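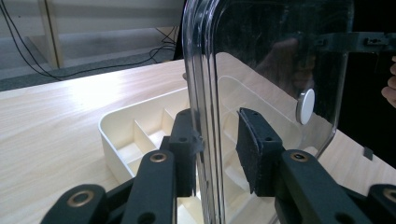

Mirnska opens its handling workshop to visitors

18 March 2019

Mirnska opened its handling workshop to the public for one afternoon, with 60 visitors admitted in groups over the course of the session. The subject was two-handed manipulation of thin, clear plastic parts, a task that remains awkward for automated packing lines.

The demonstration used a pair of hand-held grippers, one for each hand. Each is a black two-finger unit with flat pads, worked directly by the operator. The method, which Mirnska calls Stilline, treats the operator's movements as the source material: the grippers are used on ordinary objects and the recordings are later used to train a robot arm. No arm was running during the open afternoon.

The work on show was limited to a cream-white compartment tray and a large clear plastic part with rounded corners, handled on a wood-grain table. Staff said the pairing was chosen for its difficulty. Clear plastic gives a camera very little to work with apart from edges and reflections, and objects behind it remain visible in a distorted form.
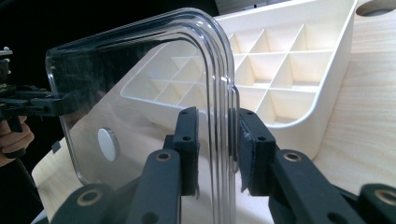
Grip position was the second point raised. A flat sheet held near the middle tends to flex, so operators are taught to take the part by its rim and keep the pads parallel to it. Closing force is left to the operator's judgement — there is no preset value.

Usura, which supplies packing equipment to small manufacturers, attended as a partner in the project. It intends to try the trained system on a single station at its Fontana site in August. The target there is a cycle of 13 seconds per part, against 28 seconds in the present bench trials.

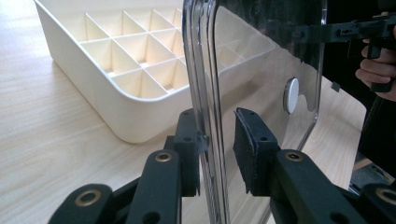
Why use people with grippers when the aim is to automate the job? A person can correct a poor grip at once, and those corrections are what the robot most needs to learn. Programming the same movements by hand takes longer and has to be repeated for each new part.

Mirnska plans to collect 500 recordings of this task before the August trial. Failed attempts will be kept and marked as such.

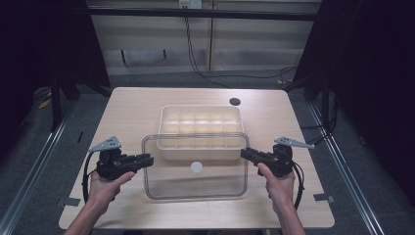 Further visits

A second open afternoon is planned after the Fontana trial. Places will be limited and should be booked through the workshop office. Visitors may try the grippers under supervision.

Comments

packline_dave: 13 seconds seems optimistic for clear parts. Will the trial figures be published?

T. in maintenance: Went with the second group. Useful talk, but I would have liked more on pad wear. Foam doesn't last long on our line.

oldbenchhand: Is the August trial open to visitors or only the afternoon that follows it?

Contact the news desk | © 2019 | Back to top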